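Startseite Aktuelles Newsletter Werkstatt Termine Kontakt

Aus dem Labor Grondau: Wie wir dem Roboter das Einräumen zeigen

Seit Februar arbeiten wir in Grondau an dem Teil von Vimdale, den wir intern nur „Korbaufgabe“ nennen. Der Name klingt klein, die Aufgabe ist es leider weniger. Zwei Arme sollen lernen, Gegenstände von einem Tisch zu nehmen und in einen Korb zu legen, und später auch wieder heraus. Ein Mensch macht es dem System vor, und zwar über die Fernsteuerung. Er sitzt an der Bedienstation, bewegt zwei Führungsgriffe, und die Arme am Tisch folgen diesen Bewegungen mit einer kleinen Verzögerung.

Viele Leserinnen und Leser haben nach dem letzten Newsletter gefragt, warum wir die Bewegungen nicht einfach programmieren. Für einen einzigen Gegenstand an einer festen Stelle wäre das auch möglich. Bei uns liegt aber jedes Mal etwas anders auf dem Tisch. Ein Tuch hat nach jedem Ablegen eine neue Form, und der Korb steht einmal gerade und einmal schräg. Wer das mit der Hand steuert, reagiert darauf, ohne viel zu denken. Genau diese Reaktionen möchten wir in den Aufzeichnungen haben.

Eine Vorführung dauert im Durchschnitt 40 Sekunden. Pro Sitzung nehmen wir 16 Vorführungen auf, danach wird die Person an der Bedienstation abgelöst. Am Anfang haben wir längere Sitzungen probiert. Die Bewegungen wurden dann schneller und ungenauer, und am Abend mussten wir viele Aufnahmen wegwerfen. Seitdem halten wir uns an die 16, auch wenn jemand noch gerne weitermachen möchte.

Am meisten Mühe macht uns im Moment der Korb selbst. Der Rand ist dick und rund, die Wände haben Schlitze, und das Plastik ist fast schwarz. Was unten liegt, kann man durch die Schlitze oft nur als Farbe erkennen. Leuchtendes Orange hilft dabei sehr, und für die nächsten Aufnahmen wünschen wir uns mehr Gegenstände in kräftigen Farben. Mit dunklen Teilen auf dunklem Boden waren die Bedienerinnen und Bediener unsicher, ob der Greifer schon tief genug ist. Sie haben dann zu früh losgelassen, oder sie haben gewartet und sehr vorsichtig nachgefühlt. Beides lernt das System später mit.

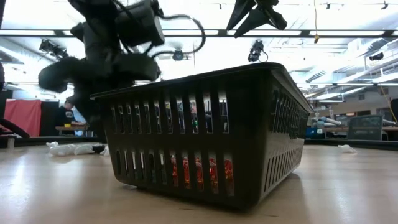 Danuta Orlik

Über dem Korb treffen sich die zwei Greifer, und dort wird es eng. Unsere Regel lautet: Nur ein Arm arbeitet im Korb, der andere bleibt oben und wartet mit geöffneten Fingern. Das klingt selbstverständlich. An der Bedienstation hat man jedoch beide Hände auf gleicher Höhe vor dem Körper, und die wartende Hand sinkt mit der Zeit nach unten. Wir bemerken es meistens erst, wenn das Kabel eines Arms an den anderen kommt. Eine Zeit lang haben wir die wartende Seite per Taste festgestellt. Das war sicherer, aber die Bewegungen sahen danach künstlich aus, mit einem Ruck beim Lösen der Taste. Jetzt gibt es eine Ablage für den Unterarm, die man in der Höhe einstellen kann. Sie ist aus einem alten Monitorhalter gebaut und funktioniert gut genug.

Zur Steuerung verwenden wir weiterhin MacLeish. Die neue Version hat eine Funktion, auf die wir lange gewartet haben: Man kann die Übersetzung der Handbewegung während der Vorführung ändern. Für den Weg über den Tisch stellt man sie groß ein, für die letzten Zentimeter am Korbrand klein. Wer neu ist, soll diese Funktion in der ersten Woche bitte nicht benutzen. Man gewöhnt sich sonst an eine Stufe und vergisst, welche gerade gilt.

Die Führungsgriffe kommen von Flikico. Sie sind leicht und liegen angenehm in der Hand, nur die Feder im rechten Griff ist nach vielen Stunden weicher als die im linken. Das merkt man beim Greifen von Tüchern. Die rechte Hand schließt dann etwas fester, als man möchte, und der Stoff wird zusammengedrückt statt angehoben. Wir haben Ersatz bestellt. Bis dahin bitte vor jeder Sitzung beide Griffe einmal ganz schließen und den Wert auf dem Bildschirm vergleichen.

Ein Wort noch zu den Tüchern. Sie gehören zur Aufgabe und dürfen auf dem Tisch bleiben, wie sie gefallen sind. Mehrmals wurden sie zwischen zwei Vorführungen ordentlich gefaltet und an die gleiche Stelle gelegt. Das ist freundlich gemeint, aber die Aufnahmen werden dadurch zu ähnlich. Ein zerknittertes Tuch ist für uns wertvoller als ein schönes. Auch der Abstand zum Korb soll wechseln, mal links, mal rechts davon, mal weiter hinten an der Kante.

Bei der Auswertung unterscheiden wir drei Arten von Aufnahmen. Gelungene Vorführungen kommen direkt in die Sammlung. Abgebrochene Vorführungen werden gelöscht. Interessant ist die dritte Art, in der etwas misslingt und dann korrigiert wird: Der Gegenstand rutscht vom Rand, der Greifer geht zurück und nimmt ihn neu auf. Früher haben wir auch solche Aufnahmen gelöscht. Seit wir sie behalten, bleibt der Arm in den Tests seltener ratlos über dem Tisch stehen. Deshalb die Bitte an alle, die steuern: Wenn etwas herunterfällt, aber noch auf dem Tisch liegt, nicht abbrechen. Ruhig bleiben, neu ansetzen und die Vorführung normal beenden.

Mit der glänzenden Tischplatte sind wir noch nicht zufrieden. Das Licht der Deckenlampen spiegelt sich in breiten Streifen, und je nach Kamera liegt ein heller Fleck genau dort, wo gegriffen werden soll. Eine matte Unterlage haben wir getestet. Sie hat sich unter dem Korb verschoben, sobald ein Arm gegen die Wand gedrückt hat. Wir prüfen nun, ob man die Platte leicht anschleifen kann. Hinweise aus anderen Werkstätten nehmen wir gerne an, am liebsten mit einem kleinen Muster.

Bis zum nächsten Zwischenstand von Vimdale fehlen uns noch sechs Sitzungen mit dem großen Korb. Danach wiederholen wir einen Teil der Aufgabe mit einem kleineren Behälter. Dafür suchen wir Personen, die noch nie einen Arm ferngesteuert haben. Geübte Hände haben wir inzwischen genug, und wir möchten sehen, wie sich die Wege am Anfang unterscheiden. Die Einweisung findet jeweils um 9 Uhr statt. Bitte bequeme Kleidung ohne weite Ärmel tragen und Ringe vorher ablegen.

Anmeldung wie immer über die Liste am Eingang zum Labor oder als Antwort auf diesen Newsletter.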